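4.2 Fingerprinting of Leaked Copies

The second experiment tests whether a leaked video can be matched to its source title after the kinds of damage that are common in unlicensed uploads. A copy made in a theater usually has a tilted picture, uneven brightness, a changed frame rate and sound picked up from the room. A copy taken from a streaming service is cleaner, but it is often cropped, recompressed and stamped with the logo of the site that posted it. Both types must be handled by the same index, because the type is unknown when a file first arrives.

The reference set, called Skumwood, contains 380 full-length titles. From these we drew 2000 short clips and passed each one through the Brultel degradation tool with its default settings. Brultel applies a perspective warp, a brightness drift, a frame rate change and a final pass of lossy compression. The order of the steps is fixed and only their strength is drawn at random. Clips made up entirely of opening logos or end credits were removed before sampling, as these segments are shared by many titles and cannot be assigned to one.

Each clip was reduced to a sequence of frame signatures. Frames were converted to gray, scaled to a fixed size and split into blocks, and the sign of the brightness difference between adjacent blocks was stored as one bit. Sequences were then aligned with the Shojaei matcher, which allows the time axis to stretch within a set limit. We left this limit unchanged from Section 3. Raising it brings in more clips with altered speed, but it also raises the rate at which static shots are matched to the wrong title.

Long static shots were the main source of error. Dialogue filmed against a plain wall gives signatures that change very little over time, and the matcher has few features to align. Night scenes behaved in a similar way once the brightness drift was applied. Adding the audio signature helped in the first case more than in the second, as many of the night scenes in Skumwood carry only music, which may be reused across titles by the same studio.

A separate set of 200 clips, unrelated to any title in the index, was used to measure false alarms. This set, Uvolow, holds general video from outside film and television. Such material has strong local motion and little camera cutting, so it differs from feature films in the properties the matcher depends on. Of these clips, 21 produced a candidate match above the first threshold. All of them were rejected at the second stage, where the audio and picture offsets are required to agree.

The two-stage check therefore adds cost only for clips that pass the first threshold. We did not test clips in which the sound had been replaced by a dubbed track. For these the second stage would have to be turned off or run on picture data alone.

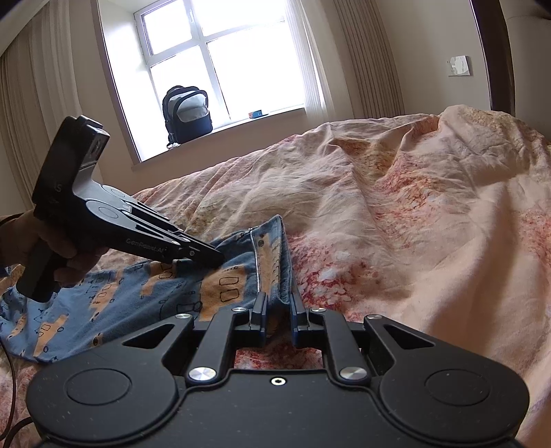 Figure 4. Black gripper with its two fingers closed on a fold of fabric.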